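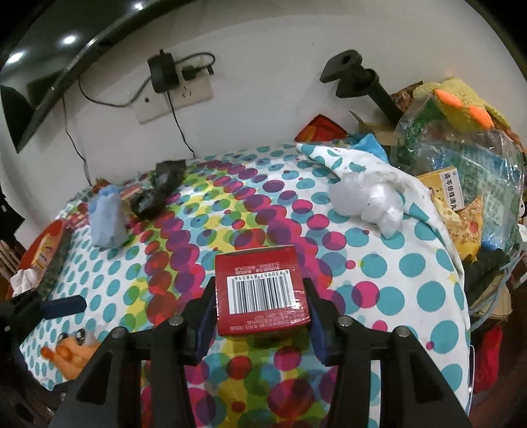 Prapai Chareonsuk wrote to me in October that a player who signs a contract has also signed the arbitration clause on its last page, and that she should not complain later when the door of the hearing is closed.

Print
E-mail

I have thought about this letter for several weeks, and I still cannot agree with it. It answered my column on the handball club Jundby and its former goalkeeper, who says the team doctor sent her back to play with an injured shoulder. The club denies it. I do not know who is right. My trouble is that I will never know, and neither will the next goalkeeper.

The case was moved from the court in Flurton to a private panel, because the standard contract of the league says so. The panel meets in an office. Its decision is not published. Even the names of its members are given only to the two parties, and the parties must promise to be silent.

People who defend this system say that it is cheap and quick. Cheap it may be for the club. The player has to pay a deposit of $2,000 before anybody reads her complaint, and in this league there are players who earn $2,190 a month. I would like the directors to imagine paying such a part of their own salary only to be heard.

Then there is the question of choice. A player of nineteen receives the contract in the afternoon and must return it before training the next morning. Can she cross out one paragraph? I asked three agents and all of them laughed. Gestari, the company that holds the sponsorship of the league, has lawyers who negotiated its agreement for months. Between these two kinds of signature there is a large difference, and the letter from my reader does not see it.

I understand the wish for privacy. Medical records should stay private, and a doctor who did nothing wrong should not find his name in every newspaper. But a court can close one part of a hearing and keep the rest open. Judges do it often – they are trained for it.

The players' association at Srisuk has collected 2,772 signatures for a simple change: let the player decide, after the dispute begins, if she wants the panel or the court. The league has answered that it will study the matter next season. It could begin with a smaller step and publish the past decisions without names. Nearly 200 of them are lying in a cabinet, and I would gladly come and read them.

Print
E-mail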